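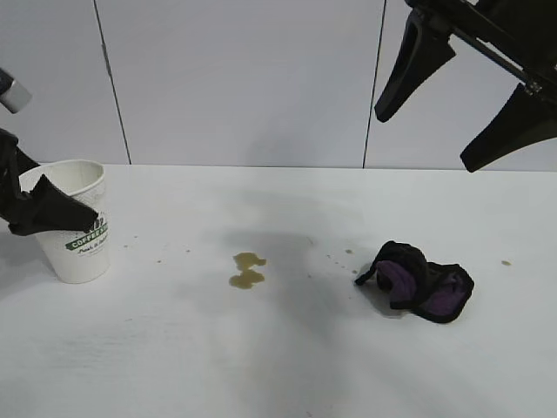

Coffee on a pale worktop

Search this site Go
Print this page | E-mail this page

A white table shows everything. Tea, coffee, gravy, the ring from a jam jar. Most of it comes off with very little effort if you do things in the right order, and most of the marks people write in about were made worse by the first wipe.

These notes cover smooth, sealed, pale surfaces: kitchen worktops, desks, the table in the back office. Unsealed wood and natural stone are dealt with separately at the end.

Before you wipe

Stand the cup somewhere it can't go over again. If there is still coffee in it, take it to the sink. Move papers, phones and chargers well back, including the ones that look far enough away. Coffee on a level table sits in a puddle and stays there until somebody leans on the table or drags a cloth through it.

Look for the small drops as well. A cup of coffee rarely lands all in one place. There is usually a main puddle, or two that have run together, and then a scatter of spots a hand's width or more from it. Those spots dry first, and they are the ones you find the next morning as little brown circles. Crouch so that the light comes across the surface and they show up at once.

Lifting the puddle

Use something dry and absorbent. Lay it flat over the coffee and let it soak for a few seconds, then lift it straight up. Turn it to a dry part and do the same again. Do not rub yet. Rubbing a full puddle only spreads it over a bigger area, and on a desk it sends it over the back edge and down the wall.

If you must wipe, work from the outside towards the middle. Fold the cloth into a square first. A cloth used in a bunch touches the table in only a few places and leaves streaks between them, and half of it never gets used. Folded in four it gives you 8 clean faces, counting both sides as you open and refold it.

Which cloth

Cotton is the best all-round choice. Old terry towels cut up are better than anything sold for the job. Microfibre is good for the second wipe but can push a large puddle about when it is bone dry, so dampen it slightly and wring it hard.

Dark cloths are fine for floors and bins. On a white surface I would keep to white or pale ones for two reasons. A new black or purple cloth can let go of its dye when it meets warm liquid, and you can't see on a black cloth whether you are still picking anything up. If a dark one is all you have to hand, test it first: wet a corner, press it on a piece of kitchen paper and see whether any colour comes off.

Clothing and linings make poor cloths. Shiny lining fabric hardly absorbs anything and will skate the coffee across the table. If you are using an old garment, cut the lining out before it goes in the rag bag, along with zips and anything else that could scratch.

The second wipe

Warm water with a drop of washing-up liquid. Wring the cloth until it stops dripping, wipe the whole area and a good margin round it, rinse the cloth, and wipe again with plain water. Dry with a clean towel. Coffee with milk or sugar in it leaves a film that you can feel with your fingertips even when the table looks clean, and that film collects dust. If it feels tacky, go over it again.

Check the joints. Where a table meets a wall, or where two wall panels meet, liquid gets into the gap and dries brown. Run the edge of a folded cloth along it, or a cotton bud for a narrow one.

Dried marks

Lay a warm wet cloth over the mark for ten minutes before doing anything else. Most will then wipe off. For those that won't, mix bicarbonate of soda with enough water to make a paste, put it on with a finger, leave it for five minutes and wipe gently in circles. Try it somewhere out of sight first if the surface has a shine, as pressing hard can dull it.

Abrasive cream and green scouring pads should stay in the cupboard. Henok Araya, who looked after the desks at Prelberg until last November, had 226 of them and said the dull patches were all from scourers.

Washing the cloth

Rinse it in cold water straight away and hang it open. A coffee cloth left in a heap on the table will mark the surface under it and smell by evening. Wash at 60 with the tea towels, without fabric conditioner, which stops cloths absorbing.

Wood and stone

Oiled wood: blot, wipe once with a barely damp cloth, dry at once, and re-oil if a pale patch is left. Marble and limestone: blot and rinse with plain water, and never use vinegar or lemon.

From readers

Abrehet Teshome of Varcombe keeps a roll of kitchen paper hooked under the desk. She says it gets used more for coffee than for anything else.

Another reader asks about paper cups. They tip more easily when nearly empty, so bin them once you've finished, and stand a full one away from the edge and away from your elbow.

We use cookies to remember your settings. By continuing to use this site you accept this. OK | Find out more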